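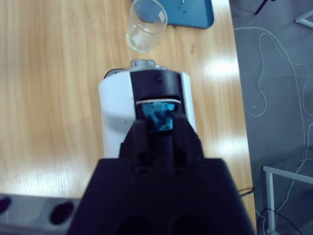 To: Mislow workshop list
Subject: Re: Cloths jamming in the small white unit

Gilbert bench wrote:
> Ours has started holding on to the blue cloth about halfway in.
> Is it the slot or the cloth? We fold in four and feed it
> from the front. Also, what are people using to clean the
> beakers? Ours keep drying cloudy at the bottom.

We had the same trouble in June, with the cloth. The Gakance ones are thicker than the old Hisora ones and they bunch up as soon as they meet the edge of the opening. Folded in four is too much. Fold once, keep the crease to the outside and stop pushing when it resists.

If it is already stuck, pull it straight out towards you, slowly. Don't twist. I twisted one and spent 6 minutes picking blue threads out with tweezers.

I would leave the little screw on the front alone. I loosened mine and the strip rattled until I did it up again.

On the beakers – ours is hard water, so a cloudy ring is normal here. I put in 200 ml of warm water with two spoons of white vinegar, leave it overnight and rinse twice. It shifts almost all of it. Stand them upside down on a rack afterwards, as they mark the table if left wet.

I have seven of the thinner cloths spare if Gilbert wants to try them. They are in the drawer under the sink.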